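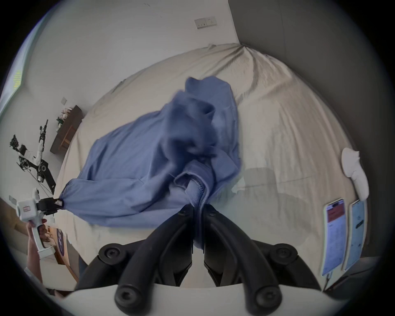
Folding tips from the grippers: what we learned about getting a top ready to fold

2018-08-30
By the Hajdu workshop
30 shares | 6 comments

Most folding advice starts with a garment that is already flat. In our work on teaching machines to fold laundry, the flat part is where the time goes. We recorded people handling clothes with a pair of hand-held grippers, one in each hand, and compared the ways they got from a heap to something ready to fold. The method is called Sallow. The part that carries over to ordinary housework is below.

Find two ends before you lift anything. People who picked up the first bit of cloth they could reach usually had to put it down and start over. People who looked for a cuff or a hem first needed fewer grabs. With a hoodie, go for the cuffs. The ribbing is thicker than the body fabric and easy to find by feel, and it doesn't slide out of a light pinch.

Pull sideways, low, with the cloth still touching the bed. Lifting a heavy top clear into the air lets the hood and pocket swing and fold under.

We sorted 306 recordings by first move. In 223 of them the first move was a pull between two points, and those are the ones we kept for training. The rest were shakes, pats and one-handed drags. Shaking works well with bare hands and poorly with two-finger grippers, so don't read our numbers as a case against it at home.

We use cookies to remember your settings. Accept | Manage

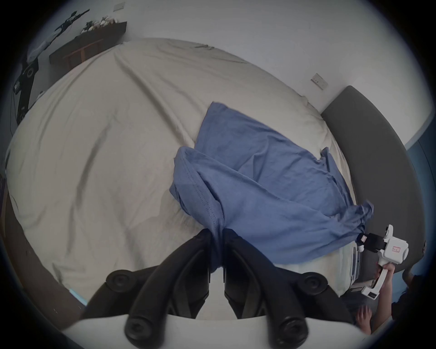 Untwisting is a separate job from flattening, and it should come first. If you smooth a twisted shirt, you press the twist in and have to pick it up again. Take one end in each hand and pull until you can see which way the cloth is turned. A blue T-shirt stretched between two grippers still has a long roll in it, with creases running along the length. More pull won't take that out. Put one end down, turn the other end against the twist, and pull again.

Work on a smooth surface if you have one. We used a bed because that's where many people fold, but a rumpled duvet hides hems and catches sleeves. Straighten the cover first. For a small load, a table is better.

Stop when the side seams are visible on both sides. Our people tended to keep smoothing well past that point, and the extra strokes made no difference to the finished fold.

The next round is planned for roughly 1000 recordings, with towels and pillowcases added. Fitted sheets will have to wait.

Get new tips by email. Enter your address to subscribe.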